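发件人：Neema Makori
收件人：Sutach 示教数据讨论列表
主题：Re: 线缆类任务的示教到底怎么录才好

Zanele，各位好：

拖了一阵才回信，实在抱歉，一月份我们这边搬了一次桌子，标定全部重做，邮件就这么压下来了。你的问题我读了两遍，觉得问得特别好，干脆写长一点，大家泡杯茶慢慢看吧。

Zanele Gumede 写道：
> 我们在 Joteter 这边刚开始录“抓取盘好的线缆”这一类任务，
> 目前手上有一批示教，可是训练出来的策略很怪：抓毛巾、抓盒子
> 都没问题，一碰到线就犹豫，夹爪在上方来回晃，有时干脆夹在
> 两圈线中间的空当里。想请教三件事：
> 一，每段示教开始之前，线的摆法要变化到什么程度？
> 二，失败的那些段落，你们是删掉还是留着？
> 三，文字指令怎么写？我们现在统一写“拿起线缆”，总觉得太粗。
> 另外，你们一个操作员一天大概能录多少？我们的人录到下午
> 就明显没精神了。

先说摆法。我们最早也吃过这个亏，那时候图省事，录完一段就把线放回原处，位置差不了几厘米，朝向几乎不变。训练时曲线漂亮极了，换个人来摆桌子，马上就不行。后来我们定了个规矩，叫“每录 5 段，全桌重摆”，重摆的时候换位置、换朝向，也把线圈翻个面，让插头有时压在下面，有时甩在外面。线圈本身的松紧也要变，盘得紧的和盘得松的，在夹爪底下完全是两种东西，松的那种一夹就会塌，操作员自己的手法都会不一样，模型当然也得见过才行。

桌上最好同时放几种线。只放一根的话，模型很容易学成“桌上有黑东西就去夹”，指令写什么它根本不看。我们现在的桌面一般是粗的电源线配细一些的线，颜色故意选相近的，逼着它去看形状、看接头。刚开始操作员会抱怨，说自己都要多看一眼，我说那就对了嘛！ 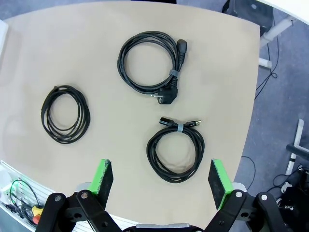 接着说下手的位置。你提到夹爪会落在线圈中间的空当里，我猜你们的示教里，操作员有人夹线圈的边，有人夹扎带附近，还有人直接去夹插头，三种习惯混在一起，模型取了个平均，就落到中间去了。这个毛病我们也有过，查了好几个星期。现在的做法是写进录制说明：优先夹扎带旁边那一束，那里线最拢，提起来不容易散；没有扎带的线圈就夹离机器人近的一侧。插头一律不夹，除非指令里明说要插头。说明改完以后我们把旧数据重新过了一遍，凡是夹法对不上的都单独打了标签，先不进训练集。

腕部相机这一路也请多留心。两根手指张开的时候，画面下方有一大块总是被夹爪占着，线圈如果一开始就在那后面，等于看不见。我们要求起始姿态能把整张桌面的主要部分看全，再慢慢往下走，下降途中可以停一小下，让相机看清楚手指和线的相对位置。操作员手熟了之后特别爱一口气冲下去，人是靠经验冲的，模型没有那份经验，它只有画面。

第二个问题，失败的段落。请千万不要删！我们分成两种存：一种是夹空了、自己又调整好再夹起来的，这种最宝贵，完整留着，训练时照常用；另一种是彻底失败、线掉到地上或者缠到手指上的，标成失败，另放一个目录，训练策略时不用，但是训练“成功与否”的判别器正好需要它们。Carbone 那个小工具可以在录制结束时按一个键直接打标，比事后看回放省事太多，装起来有点麻烦，你要的话我把我们的配置发给你。

第三，指令。“拿起线缆”确实粗了些。我们每段会写 2 条，一条简单的，一条带特征的，比如“拿起那根带插头的粗电源线”“拿起左边那圈细线”。写的人最好不是录的人，录的人知道自己拿的是哪根，写着写着就会漏掉区分用的词。还有一点小建议，左和右要约定清楚是按相机画面还是按操作员站的位置，我们为这个返工过整整一批，想起来还心疼。

至于数量，我们目前线缆这一类攒了 3,000 段，是 7 个操作员轮着录出来的。一天录多少，我倒不太愿意给你一个目标，因为一报数字，大家就奔着数字去了，下午的数据全是急匆匆的动作。我们是录一小时就换人，换下来的去摆桌子或者写指令，下午三点以后只做复查。这样算下来总量没有少，质量倒整齐多了。

还有一件事想请列表里的朋友帮忙：有没有人在 Jekberg 的控制器上调过夹持力的上限？夹粗线的力度拿来夹细线，外皮会留下压痕，可是调小了粗线又打滑。我们暂时是按线的种类分两档，由操作员手动切换，可这样一来力度这一维就不算真正学到的东西，我心里一直不踏实。哪位有经验，请不吝赐教，公开回或者单独写给我都行。

Zanele，你们那批旧的示教如果方便，挑几段成功的和几段晃来晃去的发我看看，我很乐意帮着一起瞧。代我问候 Joteter 的各位。

祝好
Neema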